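Setting Up the Sunday Stream and Prayer Line
Section 4: Connecting the Widham box in the sanctuary

Read this section through once before you start. Allow an hour for a first set-up. Do the work on a day with no service; Tuesday is a good choice if your church has a midweek meeting on Wednesday.

You will need:
The Widham encoder and its power supply
One network cable, long enough to reach the wall jack
One audio cable from the sound desk
The parish code from your welcome letter

4.1 Placing the encoder

1. Put the encoder on a flat shelf near the sound desk. Leave a hand's width of open space on each side.
2. Keep it away from candle stands, radiators and the baptistry heater.
3. Plug the power supply into a wall outlet. Do not share a power strip with the organ blower.
4. Wait for the front light to turn solid green.

Note: If the light is still flashing after 5 minutes, unplug the box, wait, and plug it in again.

4.2 Connecting sound

1. Turn the main volume on the sound desk all the way down.
2. Connect the audio cable to an auxiliary output on the desk. Do not use the main output.
3. Connect the other end to the socket marked IN on the encoder.
4. Have a reader stand at the lectern and read a psalm at normal volume.
5. Raise the auxiliary level until the meter on the encoder reaches the fourth bar.

Caution: Never connect or remove the audio cable while the desk is live. The noise can damage speakers and hearing loop equipment.

If your church has a choir, repeat step 4 with the choir singing. Set the level for the loudest hymn you expect to use and leave it there. Spoken prayers will sound a little quiet at that level, and the Akanda software corrects this on its own. 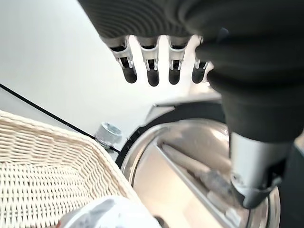
Brostum Help Desk
Technical Writer, Congregation Guides

4.3 Entering your parish code

1. On the office computer, open Akanda and choose Add a Building.
2. Type the parish code. Capital letters and small letters are treated the same.
3. Choose the name of your church from the list. If two churches share a name, check the town.
4. Press Link. The encoder will restart.

Error 308 means the code has already been used. This happens most often when a chapel and its parent church were sent one letter between them. Ask for a second code before going on.

4.4 Setting the service times

1. Open the Calendar tab.
2. Add each regular service with its start time. Set the stream to begin 5 minutes early so that people at home can find their place.
3. For services that move, such as Ash Wednesday and Ascension, choose Follow Church Year and select Western or Eastern dating.
4. Save.

Note: Funerals are never streamed unless you add them by hand. Get the family's permission first.

4.5 Turning on the prayer line

The prayer line lets members listen by telephone. Up to 38 callers can listen at once on the standard Okia plan.

1. In Akanda, open Telephone and switch the line on.
2. Record a short greeting with the name of the church and the service times.
3. Call the number from another phone and listen to the greeting.
4. Leave Callers Muted switched on for worship. Switch it off only for prayer meetings.

Caution: Prayer requests left on the line are kept until someone deletes them. Decide who may listen to them before you print the number in the bulletin.

Go on to Section 5 to test the stream.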